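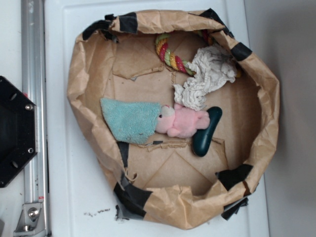 The sorting bag on the workbench at the Stumgate shared workshop, its rim held with black tape.

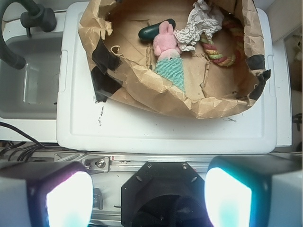
STUMGATE, 25/04/2024

Barbara Sowa began building her robot arm in January, at a bench she rents by the month in the Stumgate shared workshop. The project, which she has named Kirnico, is intended to pick small household items out of a soft container and set them down again without damage.

"A rigid bin would have been the simpler choice," Ms. Sowa said. "A paper bag moves when you touch it. The walls fold in, the floor tears, and the arm has to cope with that."

The bag now in use is taped along its rim and worn at the bottom. Its contents include a small pink plush toy, a twisted rope toy in several colors and something crumpled and white. Ms. Sowa said the items were chosen because they differ in how they give under pressure.

"The rope is the one I argue with most," she said. "It has a hole in the middle, and the software wants to treat the hole as part of the toy. Plush is forgiving. You can take hold of it nearly anywhere."

The frame is built from aluminum rail, which she selected so that parts could be moved without drilling. She has changed the position of the main bracket several times and expects to do so again. Control software is written at home in the evenings and loaded at the bench, where members may book sessions of 60 minutes.

Ms. Sowa keeps a written log of every attempt. At the time of the interview it stood at 973 entries -- a figure she attributed to short sessions and a strict rule against skipping failures. "If I only wrote down the good ones, I would have a very thin notebook," she said.

Asked about cost, she said that the motors came from Cukitz, a parts supplier, and accounted for most of her spending. A second set, bought secondhand from another builder, was returned after 20 days. The wiring was redone in March by her own hand, and she described the result as "tidy enough to find a fault in."

The next stage, named Xaba, will add a second container so that items can be moved from one to the other. Ms. Sowa has set aside 26 sessions for that work. She has not decided whether the second container will also be a paper bag.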